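Trivden desk phone, white
Item 1699

A plain corded phone for an office desk, reception counter or meeting room. The Trivden has a white case with the handset lying along the left side of the base, a small display window at the top and a keypad of white buttons below it. It plugs into an ordinary analogue line and needs no separate power supply.

We sell it mostly to small offices that want one fixed number on a table where everyone can reach it. The keys are large enough to press without looking for long, and the handset can be picked up with either hand.

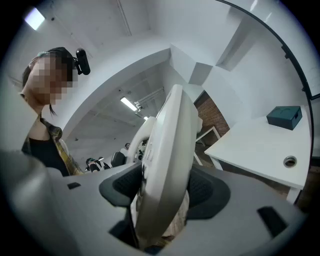
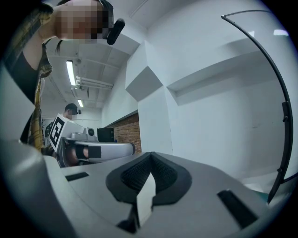
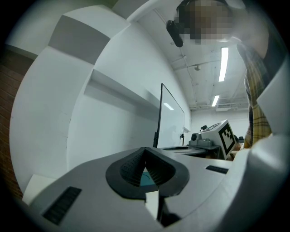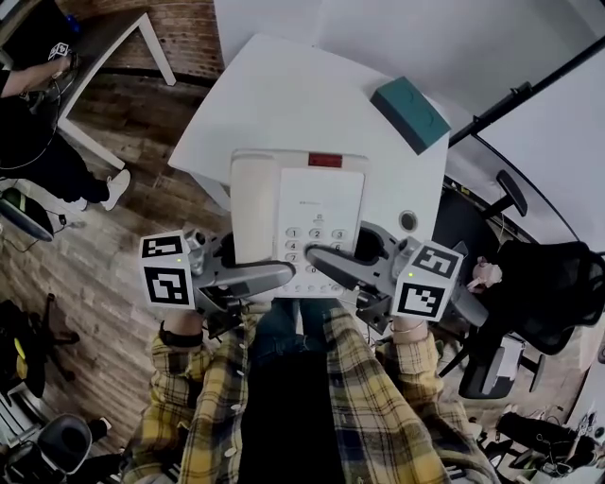
The base weighs enough to stay put when a key is pressed, and there are rubber feet underneath. On a very smooth table top, wipe the feet with a damp cloth now and then – dust is the usual cause of slipping. The case can be cleaned the same way. Please don't use spirit or scouring cream on it, as both dull the white.

Ringer volume has three settings, changed with a slider on the back edge. Redial and mute work as on the older Trivden model. The memory holds 20 numbers, and these are kept if the phone is unplugged for less than a day.

In the box
Phone base
Handset and coiled cord
Line cord, 2 m
Printed guide

Price and delivery
£28 each, including VAT. Orders placed with Pretorius before noon leave the Telholm warehouse the same day. There are 228 in stock in white. The black version is due back in May and can be reserved now.

Guarantee
2 years from the date on the invoice. Cords are covered for the first year only. Spare handsets and coiled cords are listed under Drirnanent parts – quote item 1699 when ordering, as the older handset has a different plug and will not fit this base.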